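Greenwood Residents Forum > Shared Spaces > Table reservations in the Mullari Room

greenwood_admin
Members are advised that the reservation period for tables in the Mullari Room will be reduced from 20 days to 11, effective in June. Comments are invited in this thread.

Irkberg141
I wish to record an objection. Long projects, model building in particular, cannot be completed in 11 days. The present rule has served members well.

quiet_tenant
I respectfully disagree. My last two requests were declined, and both tables were reserved for the full period. A shorter term — with one renewal — would be fair to all.

Irkberg141
One renewal would be acceptable if it is written into the rules. My own preference is for the round-edged wooden table, which takes a large baseplate. 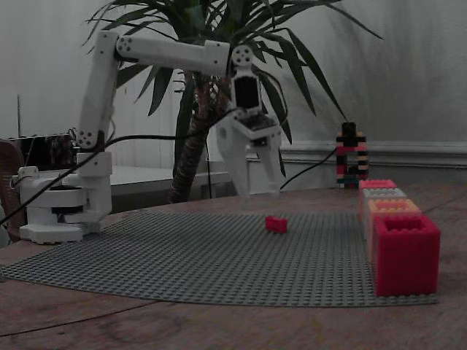
Reply 5
lomotex_fan
I support the renewal but not the shorter term. Has the storage fee been reviewed as well?

greenwood_admin
The fee is not under review. The renewal proposal has been noted and will be added to the draft.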